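What I've been watching this month

I finally sat down with Hadlow over the weekend, all 102 minutes of it, and I've been chewing on it ever since. It's a period drama about a mill town in the year its one big employer shuts, and it moves slowly (my tea went cold twice!) but the last stretch got me completely. The costumes are drab in the best way, and there's a wedding dance about an hour in that I went back and watched again before bed.
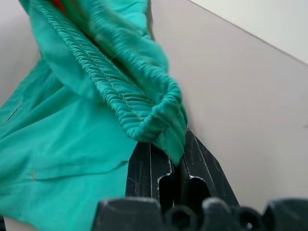 Too slow by half, wrote one reader after I mentioned it last time, and the wedding should have been the ending, because everything after it just repeats what we already know about the brothers. I can see that, but I'd miss the walk to the station. For me that walk is the movie.

If you want something quicker, try Jemeo, a heist comedy that clocks in at 85 minutes and never sits still. The plot is silly and the bank manager is a cartoon, but the two leads clearly like each other and it rubs off.

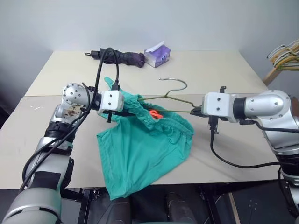

Tijani is the one I'm most excited about for summer. It's a science fiction story set on a repair ship, due in June, and the trailer is mostly long quiet shots of the crew at work. I love that they seem to be going for machines that look used. Give me black cables looping over a silver arm and a dirty smudge by the elbow joint, and I'll believe in your spaceship a lot faster than if everything glows blue. Fingers crossed the script holds up.

Hostetti is still on my list, all 12 episodes. I'm two in and the jury's out, so more on that next time.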